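Nudarcombe Opens Its Chore Trials to the Public, and the Machines Are Getting Better at Tidying Up

December 2, 2018

Nudarcombe, the household automation workshop, today released the first results from its long-running chore trials, a project that asks a simple question: can a machine do the small jobs that fill up a home or a shop floor yet? The short answer is sometimes, slowly, and more often than we expected when we started in June!

The trials were set up with the storage maker Hutine and the repair shop chain Leinonen. Both wanted to know whether two arms working together could take on the kind of job people do without thinking, like putting small parts back where they belong, clearing a bench at closing time or picking up after a child who has moved on to something else. Our team ran 1,819 attempts at these pick-up and put-away jobs, all with pairs of arms, and wrote down every one of them, including the clumsy ones.

We began with toy blocks. They have flat sides, they come in odd shapes, and anyone who has a kid at home knows how many of them end up under the couch. Getting two grippers to work on one little block without knocking into each other took most of the summer, and it is still the part our engineers like to talk about most (ask them and clear your afternoon).

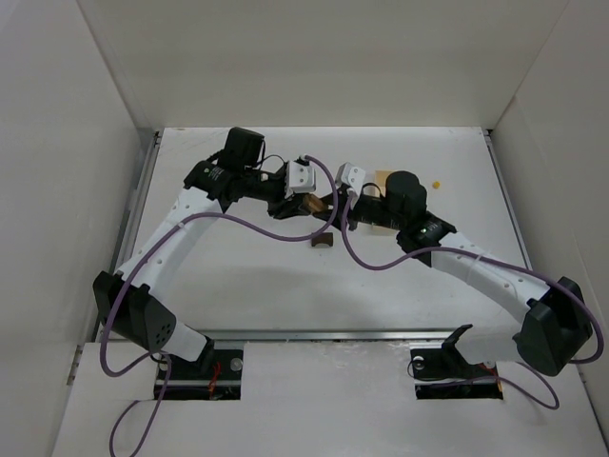 Carla Rizk would like everyone to stay calm about it. Picking up a block is a nice piece of work, she told us, but a real playroom has socks, crumbs and half a jigsaw puzzle in it, and she won't call it tidying until a machine can walk into that and know what to leave alone. She also wants to see it done at a speed that doesn't make a person reach over and finish the job.

That is a fair point, and the results back her up. The arms do best with firm things that have clear edges, set out with space between them. Pile the same things in a heap and the success rate drops off quickly. Soft things are harder again. We tried dish towels for two weeks and have put them aside for now - folding deserves a project of its own.

What has come along wonderfully is the handling of boxes and trays. Jamila Thambiah, project lead at Nudarcombe, spent a good part of the fall on this side of the work, and her notes will be part of the public release. "A box looks easy, and then you try to put something in it from a bad angle," Thambiah said. "You have to think about the walls, and you have to think about where the other arm is going to be. When it goes right I still get up out of my chair." 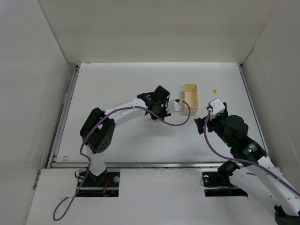 Two arms at work around a small open-topped box at the Nudarcombe chore trials.

For Leinonen, the interest is in the repair bench. Small parts get set down anywhere in the middle of a job, and sorting them again eats up the end of the day. Ruairí Ó Néill, who runs the Leinonen side of the project, said his technicians came in doubtful and went home with a list of things they wanted to try next. Screws were at the top of it. We are not there with screws.

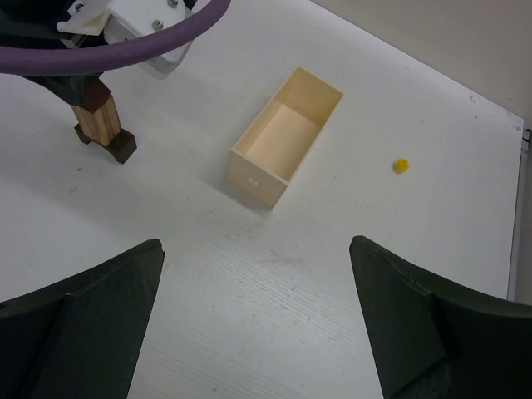
Hutine has been looking at the same question from the other end and asking how a drawer or tray should be shaped if a machine is going to use it along with the family. A slightly wider opening helped a great deal. So did walls that don't flex when they get bumped. Those changes make life easier for people too, especially anyone with sore hands, and Hutine plans to test them with customers over the winter.

So, are machines ready to do the chores? A few of them, on a clear table, with a person nearby. We think that is a cheerful place to be, and we would love for more people to poke at it. The full set of notes, failures and all, will be shared free of charge with schools and small workshops that ask for it. The next round of trials will cover six new jobs, among them setting out silverware and emptying a lunch box.

Contact: Lempi Salminen, Nudarcombe press desk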